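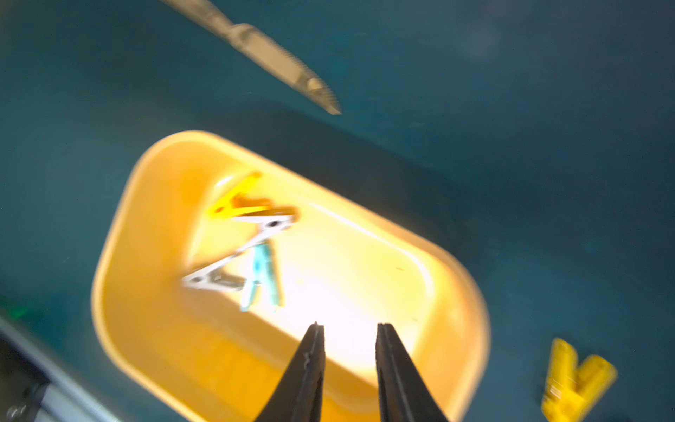

Cilgate Neighborhood Association
Minutes of the General Meeting, January 25, 2020
Held at the Stavmont Branch Library, meeting room 2

1. Opening
The chair called the meeting to order. A quorum was present. The minutes of the last meeting were approved with one correction – the drain repair is on MacLeish Street, not MacLeish Court.

2. Accounts
The balance in the general account is $1,550. The insurance renewal has been paid. There were no questions.

3. MacLeish Street crossing
The city has answered our letter. It will do a speed study in April but will not commit to a flashing sign before then. Members living near the corner asked that the study cover school drop-off hours. The secretary will write back with that request.

4. Nesunlow Park
The quote for replacing the two broken benches came in at $833, delivery included. One member thought repair would be cheaper. Others said the frames are rusted through at the bolts. Motion to accept the quote – seconded and carried, three opposed.
The path light by the south gate is still out. It has been reported to the city again.

5. Snow clearing
Several sidewalks on the hill were not cleared after the last storm. A reminder of the city rule will go in the newsletter. Residents who need help with shoveling can leave their address at the library desk.

6. Other business
The yard sale was put off to the next meeting. A request for a second dog waste station was noted.

The meeting was adjourned at 8:40 p.m.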